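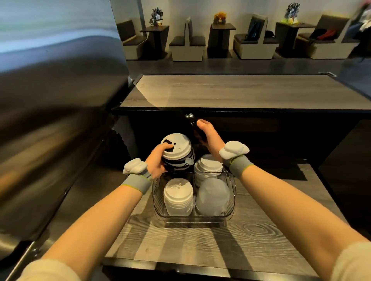

Patience and tolerance – notes for Monday, February 5, 2018

Start with the two words on the board. Ask who thinks they mean the same thing. Wait for hands.

Most of us use them as if they were one word. We say a teacher is patient with a slow class, and we say she tolerates it. Those two sentences don't describe the same teacher. Say both aloud again, slower.

Patience has to do with time. The patient person expects something to come and is willing to wait for it. Tolerance has to do with dislike. I can't tolerate a thing I enjoy. A man who loves his neighbor's trumpet practice isn't being tolerant of it.

Story: Mal-soon Ahn and the choir. She taught one alto line for 20 weeks to a woman who couldn't hold it. She told me in January that she never once felt she was putting up with her. Pause here.

Then my own case, the shared office at Maeng. I put up with the radio for two years and called it patience. I wasn't waiting for anything. I had only stopped complaining, and I was short with people at home.

Question for the room: can you be patient with someone who is not going to change? Give them up to 4 minutes in pairs. Take answers from the back first.

If they bring up illness or old age, stay with it. I think the word still fits there, but I'm less sure than I was last year. Say so.

Skip the part on forgiveness if we are past the half hour. Handout is by the door. Next time – pride and self-respect.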